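Workshop notebook, February: the dish rack question
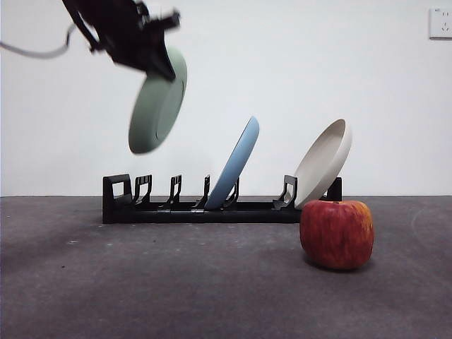

Green plate at the black rack. Blue plate and cream bowl already in.

Began the morning intending to write up glaze notes and spent it on dish racks. I blame Borislav Leka, who wrote "plates keep chipping, please look into rack" on the whiteboard and then went to Sayce for clay.

Background for whoever picks up this notebook after me. The Liltunari tableware is the set we eat off and also the set we test on, a decision made when we had more plates than sense. Same clay body throughout, different glazes. The sage green is the matte one I like and everybody scratches. The blue is tougher. The cream bowl is from the batch that came out a touch heavy, and I have stopped apologizing for it since people keep choosing it for soup.

The old wire rack went out last month after it left a rust ring on the counter in the exact shape of its own foot. Two candidates to replace it: the long black one with upright prongs, and the Pladance folding thing, which folds very well, usually with plates in it.

Spent most of today on the black one.

General impressions. Low base, end frame at the left with a square window through it, prongs with a notch for the rim. The notch is the good part. A rim that finds the notch stays put. A rim that misses it leans on whatever is next door, and next door is generally a bowl. I'd like the notch a hair wider for our rims, which are thick by shop standards. Asked Nuvora if they can send us the drawing. Reply so far: an automatic message thanking me for my interest in cookware.

Plates. Green went in and came out all morning. The foot ring on these is shallow, so there isn't much to catch on the way down, and I used to think that was a flaw in the design (mine). For racking it is a help. The deeper foot on the old Liltunari plates would hit the neighboring prong and you'd get the little tick sound that makes everyone in the room look up. Today I heard the tick twice, both times when I was doing it by hand and thinking about lunch.

Angle matters more than I expected. Bring a plate down tilted and it wants to land on one side of the rim first. All the chips I've logged are on the rim, within a thumb's width of each other if you line up the decoration, so we are landing plates on the same spot over and over. Consistent of us. Straightening the plate before it gets to the prongs costs a second. I wrote STRAIGHTEN on a piece of tape and stuck it to the wall over the sink, where it has so far been read as advice about posture.

Bowls. The rack is a plate rack, whatever the box says. A bowl takes its own space and a share of its neighbor's. The cream one sits at the right-hand side, where it does the least harm, and I think bowls should live at that end permanently. Plates from the left, bowls from the right, and whoever has the last item can work out the diplomacy in the middle. Borislav will say bowls belong upside down on a towel. Borislav's towel has been on that counter since before the kiln was rewired.

Tried leaving one slot empty between plates against filling every slot. Every slot looks tidy and drips onto itself. One empty between is better for drying and gives you somewhere to put your fingers. It also halves what the rack holds, and we are back to a towel for the overflow, so he wins a little either way.

Drying, crude version: rinsed under the tap, racked, left alone for 20 minutes with the window shut. Blue was dry except for the lower edge. Green was still damp along the foot ring, the matte glaze holds onto water there. Bowl had a puddle, as bowls will. Need to repeat with the window open and without me lifting things to check every few minutes, which I'm told is not good method.

Chip log is at 6 for the green, all rim. No new ones today. I don't trust a single morning, but I'm writing it down in case there's nothing nice to report next time.

Weighed the green plate while I had it out: 648 grams on the kitchen scale. The bench scale has a mug on it and the mug has somebody's tea in it, and I wasn't going to start that conversation.

The Pladance, for completeness. Unfolded it, put one plate in, took the plate out again, folded it. It can go on top of the cabinet with the spiralizer.

To do
Chase Nuvora about the drawing, preferably a human there
Repeat the drying test, window open, hands off
Try soft sleeves on the prongs (silicone tube from the drawer under the wheel, if it hasn't become something else)
Ask Sayce if the matte glaze can go a little thinner near the foot
Mark the bowl end of the rack so I don't have to explain it
Wipe the counter under the rack, rust ring still faintly there, may be permanent, may be decorative

Added at 4:30. Borislav is back, has looked at the rack, said "it's black," and put a mug on it. Mug fits nowhere. Mug has been moved to the towel.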